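1/ Fil sur le rangement des couteaux en petite cuisine. Plan de travail de location, moucheté beige-gris, pas de mur libre pour une barre aimantée. Reste le bloc.

2/ Un bloc à fentes inclinées demande de la hauteur pour dégager les lames. Mesurer sous les meubles hauts avant l'achat. Chez moi, 320 mm de libre à l'aplomb des fentes : insuffisant pour le couteau de chef, suffisant pour l'office.

3/ Le Malý se vend avec 3 couteaux. J'en utilise deux, le troisième est au tiroir sous étui. Une fente vide prend la poussière et les miettes : retourner le bloc, tapoter, passer un goupillon sec.

4/ Lames séchées au torchon avant rangement. Une lame humide dans une fente, c'est de la moisissure au fond, invisible de l'extérieur.

5/ Affûtage : pierre Perix 1000 pour l'entretien. La 600 seulement si le fil est ébréché. Le fusil ne remplace ni l'une ni l'autre, il redresse.

6/ Position : au fond à gauche, manches vers le haut, une bande dégagée à droite du bloc. Les sachets et emballages souples restent de l'autre côté de cette bande.
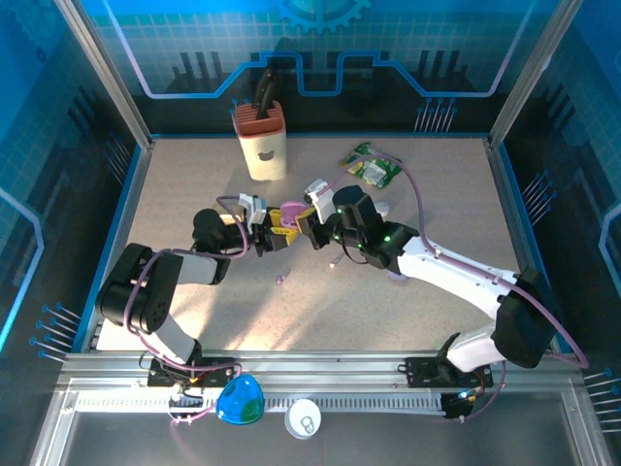

7/ Insertion par le dos de la lame, en appui sur le dos et jamais sur le fil. Sur un bloc à fentes verticales, c'est l'usure la plus fréquente.

8/ Prochain fil : le bloc à fentes horizontales de Cleldale, vu en magasin à Porkevville. Le fil n'y porte pas, mais l'encombrement double.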